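Tags: robots, at work, long reads

My Week as a Robot's Teacher

By the third morning I had stopped apologizing to it. Up to then, every time I bumped the left arm into the edge of a plate, I said "sorry!" out loud, in a room full of people who were trying to work. They were very kind about it.

I'd gone out to Josthorpe to spend a week at Fiteck, a small outfit above a tile showroom that teaches two-armed robots to do kitchen chores. I figured there would be a lot of typing. There's some, sure, but most of the teaching is done by a person sitting in a chair with a controller in each hand, doing the chore through the robot, over and over, while the computer writes down every move. You put the pepper on the board. You put the pepper on the board again. Then you break for coffee, and after coffee you put the pepper on the board.

The project is called Nornwood, and it started in January with a wish list of 19 chores. Some sound like nothing at all (move a bowl) and some made me laugh when I read them (set out dinner for two, including napkins). Napkins are a nightmare, by the way. I asked whether anyone had gotten the napkins to work and got a long look in return.

There are two ways to show the robot what you want. The first is by hand: you put the arm in a loose mode, grab it by the wrist and walk it through the motion, like teaching a kid to swing a bat. I loved this! You feel the weight of the thing, and you can tell right away when you're asking it to bend somewhere it doesn't want to bend. The trouble is that with two arms you run out of hands pretty quickly, and your own head ends up in the way of the robot's cameras.

So for the two-armed chores they use remote control, and beginners like me do it in a simulator first, with a pretend table and pretend dishes drawn by a computer. I was a little insulted by that until I drove a pretend gripper straight through my first pretend bowl. After that I was grateful.

The controllers weigh next to nothing, and that turned out to be my biggest problem. When I pick up a real mug, my fingers tell me I've got it. In the simulator I had only my eyes, so I squeezed too hard, or too late, or closed on thin air a little to the left of where the mug was. The people who are good at this have a trick: they come in slowly from one side, stop, look, and only then close the fingers. They also park the arm they aren't using somewhere open and leave it alone. I kept waving mine around like I was landing a plane.

My running total for the week was 400 tries, and 624 if you count the ones I gave up on partway and threw out, which I do, because my wrists certainly did. The whole Nornwood collection stood at 2504 keepers when I left. A keeper is a try that gets saved for training, and the standard is stricter than I'd guessed. You can finish the chore and still lose the try if you dithered too long over the board, because a robot that learns from dithering will dither. I lost one of my favorites that way.

Peppers were my best subject. A pepper has a fat end and a stem, so you can see at a glance which way it's pointing, and you can get your fingers on either side of the body and leave the stem out of it. Plates were my worst. You have to catch the rim, and the rim is thin, and from above it's very easy to fool yourself about how high your fingers are.
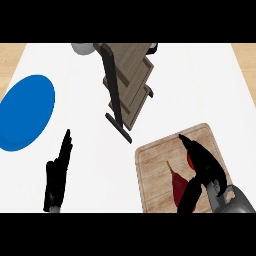
Why not just program the moves in and skip the practice?

Written-out moves only fit one setup. Shift the board a couple of inches, or turn the pepper the other way, and the old instructions send the hand to the wrong spot. With lots of examples from people, each one a bit different, the robot has something to go on when the table changes.

That's also why they shuffle everything between tries. The dishes move, the board turns, and you start over from a table you haven't seen before. I found this maddening on day one and sort of restful by the end.

On my last afternoon they let me use the real robot, which everybody there calls Yusof. I had a real board and one real pepper from the grocery store downstairs, and my palms were sweating so much I had to wipe off the controllers. It took me four tries to get it onto the board. The fourth one was saved as a keeper, and the pepper went into somebody's omelet.

Posted 2021-03-25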